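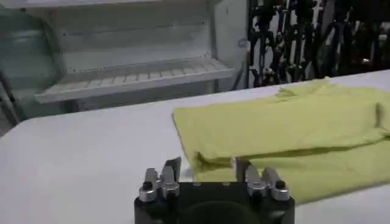 4. Shirt Table: Set-up and First Runs

Applies to: Hudelano two-arm station, student project build
Revised Feb 21, 2021, by Noémie Besson

Read section 3 (power and emergency stop) first. If you skipped it because you did the induction in October, go back anyway. The stop button has moved.

The project summary on the club page says the station "folds laundry". Treat that as a goal. What it does at present is take hold of a shirt, move it, and sometimes leave it in a tidier shape than it started. The steps below will get you to a run that can be recorded and compared with other people's runs. They won't get you a folded shirt every time, and you should be suspicious of any version of this guide that says they will.

4.1 Before you switch on

1. Check that both arms are parked and that nothing is resting against either one.

2. Run your hand along each wrist cable from the connector back to the arm. A cable should have enough slack for a full wrist turn. If it goes tight at any point in the turn, stop and re-route it. Don't trust the tape.

3. Look at the fingertips. Lint collects in the joints. Remove it with the soft brush. Compressed air pushes it further in, whatever the forum posts say.

4. Wipe the table top and let it dry completely. A damp patch will hold a shirt down and give you a failed grasp that has nothing to do with your settings.

5. Lay one shirt flat on the table, collar away from the arms. Smooth it once. Don't fuss with it.

NOTE: Step 5 matters more than it looks. Last term's results got better for a fortnight and everybody was pleased, until Ajith Panicker went back through the recordings and found we had all become very good at laying out shirts. The software was the same.

4.2 Starting the software

1. Switch on the station computer, then the arms, in that order.

2. Open Tavow and choose your own profile. Never run from the profile called "best". It has been overwritten more than once and we can't tell you what is in it now.

3. Wait for both arms to report ready. The green light comes on early. Read the text line underneath it instead.

4. Open the camera page and check each view in turn. Every view should update when you wave a hand in front of it. A frozen view still shows a perfectly nice picture, so looking at it isn't a test.

5. Set the speed to Slow. Leave it there for all first runs.

CAUTION: Keep hands, sleeves, lanyards and hair clear of the table once the arms report ready. The grippers don't know the difference between your cuff and a shirt. Pinch force on the default setting is enough to hurt.

4.3 Checking a grasp

Do this with each gripper separately before you try anything with both.

1. Select the gripper and press Open. Both sides should open evenly. If one side lags, see 4.6.

2. Lower the gripper to the edge of the cloth and press Close.

3. Lift a hand's width and pause.

4. Read the grip value, then look at the wrist view and decide for yourself whether the cloth is held.
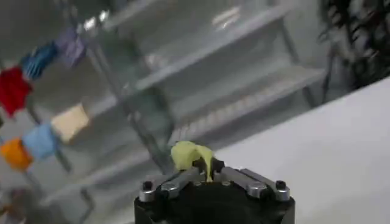
Figure 4-1. Wrist view, fingertips closed on yellow-green material.

5. Write down both answers, the software's and yours, even when they agree.

The grip value is worked out from finger position. A thick fold gives a confident number and so does a finger that has jammed slightly open with nothing in it. We had Tavow report a good hold on air often enough that step 5 was added, and it stays until someone shows the problem is gone. "I haven't seen it lately" is not showing it.

Don't judge a grasp while the wrist is moving, either. The background smears and it is easy to see what you were hoping to see. Wait for the pause.

4.4 Two-arm run

1. Reset the shirt as in 4.1, step 5.

2. Choose Two-arm, then Corner and Sleeve. The other menu entries are unfinished.

3. Press Start and keep one hand at the stop button for the whole run.

4. Watch the first contact. Each gripper should close on a single area of cloth and then wait for the other. If one starts pulling while the other is still searching, press stop. The shirt will slide, and every movement after that is being planned for a shirt that is no longer where the software thinks it is.

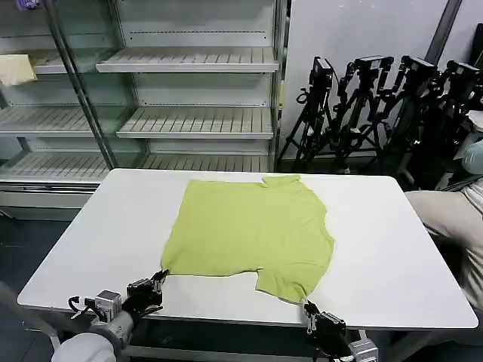 5. Let the run finish unless there is a safety reason to end it. A run that is going badly is still a result. Cutting it short and leaving it out of the log is how we ended up with the success rate that used to be on our poster.

6. Press Save, give the run a number, and mark it Good, Poor or Unclear. If you have to talk yourself into Good, it's Unclear.

NOTE: Don't straighten the shirt by hand between Start and Save. If you do it by accident, mark the run as Assisted.

4.5 How many runs, and what they are worth

The project plan asked for 2,000 recorded runs. The log holds 2,082, so on paper we are finished. Of those, 211 were thrown out on review, mostly for frozen camera views, and we are below the target again.

There is a bigger doubt. Most of the logged runs use the same few shirts under the same ceiling lights. When Noémie tried 59 runs with shirts brought from home, the grippers missed far more often, and a black one was close to hopeless. Until we have more of those, please don't tell visitors the system "works on any T-shirt". Say which shirts it was tried on.

If you have an hour to spare, spend it on an unfamiliar shirt. Another easy run adds very little.

4.6 If something goes wrong

One finger lags when opening. Park the arm, power it off and clean the joint. If it still lags, report it. Do not loosen the screws on the finger links yourself.

Grip value high, no cloth held. Re-zero the gripper from the Service page. This fixes it for a while. We don't know why, and the maker's explanation doesn't match what we measured.

Arms stop with message "Plan rejected". Usually the shirt is too close to the front edge of the table. Move it back and start again.

Gripper closes on two layers. Not a fault. Log it as Poor and carry on.

Arms report ready but won't move. Check that the stop button has been released. Check again before you email Ajith.

4.7 Shutting down

1. Remove the shirt from the grippers with Open, never by tugging.

2. Park both arms and wait for the text line to say parked.

3. Switch off the arms, then the computer.

4. Copy your log to the shared drive and open the copy to make sure it isn't blank.

Section 5 covers changing fingertips.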